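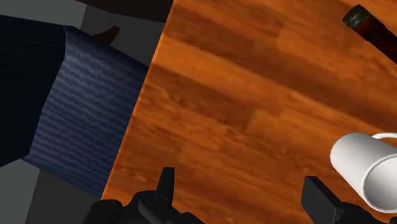
A simulated table seen from the robot's side, with its gripper open and a white mug and dark bottle at right. Image courtesy of Wistell

The mug is the easy part. Said Tawfik has picked it up so many times that he moves the gripper without looking down at his hands. The bottle still gives him trouble. It lies on its side, and if the fingers close too far up the neck the whole thing swings.

"You throw that one out," Tawfik says, and resets the table.

Tawfik works at Wistell, a small company that collects training examples for robot arms. He used to repair dental equipment. Now he sits at a desk with a pair of hand controllers and steers an arm that exists only in software. Each attempt is saved as an episode: what the robot's camera showed, where the joints were, what the person at the controls told them to do. A learning system then studies the episodes and tries to copy the moves.

The current job is called Wukton. It calls for 600 good episodes of clearing a table, all of them simulated. When I visited, the team had recorded 861 attempts and kept 266.

Most of the rest were dropped for plain reasons. The operator paused too long, or a finger passed through the side of a cup, which the software sometimes allows. Some were fine but too much like the ones before. Between attempts the program shifts the objects, changes the grain of the tabletop and moves the viewpoint, so that the system doesn't learn one table by heart.

An operator does 40 episodes and then takes a break. Tawfik says his came out sloppy when he went past that, and the reviewers noticed before he did.

Wistell began the work in June for Nidness, which builds arms for hospital kitchens. A second group, at a lab called Ghoneim, will run the trained system on a real arm and report what fails. Tawfik expects the bottle to be on that list. He has asked for more episodes that start with the gripper in a bad position, far from everything, since his own early ones nearly all began too close.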